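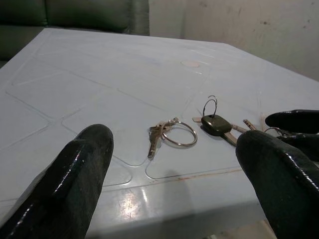 Three lots of keys on the table, seen from the wrist camera.

8 August 2024

I've been putting off writing about the robot because people at work read this, and some of them are keen on it. But I got asked again at lunch what I think, and I gave a mealy-mouthed answer, so I'll try to do better.

For anyone new, I work at Flato, on the key desk. We look after short-stay flats and a few offices in Terutholm, 201 properties at the last count, and every one of them has keys. Some have two sets, some have five, and one old place on Annamalai Road has a set for a gate that was taken away before I started. Keys come back, somebody works out what they are, and they go on a hook. Later they come off the hook and go out again. That's the job, or it's what the job looks like to someone walking past.

In April management told us we'd be trying out an arm system from Vondix. Two arms, grippers, cameras, the lot. The idea is that returned keys get dropped on a table and the arms hang them up on the board. It would "free the desk for customer-facing tasks". I've been on the desk long enough to have been freed for customer-facing tasks twice already, once by a new database and once by a drop box, and both times I ended up doing the same work plus looking after the thing that was meant to do it.

I asked to go and see it before it came anywhere near our counter, and to be fair they said yes straight away. Anil Varghese, who is running the trial for us, took me and Myrtle Ruiz-Ortega over on a Tuesday afternoon. It isn't a lab. It's a room with a sofa and a plastic table, and the arms have to get the keys from the table to some stick-on hooks on the wall.

I'll say what impressed me first. Picking up a bunch of keys is hard. I'd never thought of it as hard, I do it hundreds of times a week, but a bunch of keys is never the same shape twice and the ring can end up underneath everything. You have to get hold of the ring, or at least get hold of something that lets the ring hang free, then turn it so the hook goes through. My hands do all that while I'm on the phone. Watching a machine go at it slowly gave me a bit more respect for my own fingers.

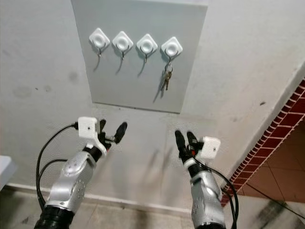 The speed, though. I had been told it was "approaching human pace", and I would like to meet the human. Myrtle had time to finish a whole story about her sister's kitchen renovation between one bunch and the next. Anil says speed comes later and that everybody makes this complaint at the start. Maybe so. I've also heard "speed comes later" about our booking software, and we are still waiting on that one.

My bigger problem is with what they've decided the job is. There were four hooks on that board. Our wall has 737, and they're in an order that made sense to somebody in a previous decade. Hanging the keys is the easy bit. The work is knowing that the set with the green tag is really for the flat upstairs, or that a tenant has handed back a bunch with the laundry key missing, or that the fob in your hand belongs to a guest's own car and they're about to ring you in a panic from the airport. I asked Anil what the system does with a bunch that's short a key. He said it hangs it up. Then he said that checking would be "handled upstream", and I asked who upstream was, and there was a bit of a silence, and Myrtle put her hand up.

So that's us. We'd be upstream.
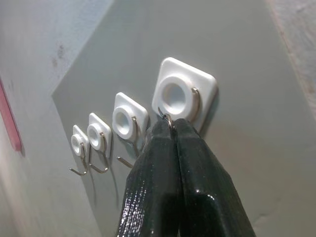
Ring on the wire, gripper still closed around it.

Anil did show me the trial numbers, and I'm allowed to share this much. They have logged almost 1302 tries at hanging a key ring since the thing was set up. (I said to him that "almost 1302" is a funny number and he said the last few were still being checked.) He was proud of the total. I asked how many of them had ended with keys on the floor and he said the success rate depends on how you define success. I've been in enough meetings to know what that sentence weighs.

I don't think the robot is coming for my job this year. I'm less sure about what it does to the job in the meantime. When the drop box came in we lost one of the evening shifts, because the box could take returns overnight. Nobody was sacked, the hours just weren't replaced when Dee moved away. The box still needed emptying, so the morning person started earlier. You won't find that in any report. If you looked at the figures you'd say the drop box saved us a shift, and it did, but some of that shift is now me at half past six in the winter with a torch.

I can see the same thing happening again. Someone will need to spread the returns out on the table so they aren't in a heap. Someone will need to pick up whatever gets dropped, and wipe the camera, and ring Vondix. None of it will be on the roster as work.
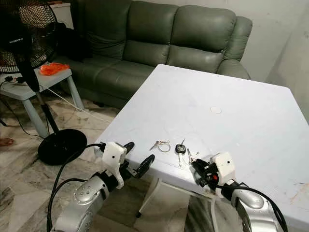 Myrtle is more hopeful than I am. She has had a sore wrist for years and says that if a machine wants to do the reaching, it's welcome to it, and she'll sit on a stool and tell it which hook. I take the point. The top rows of our wall are a stretch for anyone under six feet and we've been asking for a second step ladder since before the pandemic. A step ladder would be a good deal cheaper, and I said so, and Anil wrote it down, which was decent of him.

What I've asked for in writing is pretty modest. I want the people on the desk to be timed doing the whole job, checking included, before the arms are compared with us. I want the time spent tending the thing to be counted as hours. And I want to know before the trial ends what happens to the evening shift we still have.

I've had a reply to say my email was received. Back on the desk tomorrow, early, and if anyone reading this has the spare set for the Annamalai Road gate, we still can't close it off in the system without them.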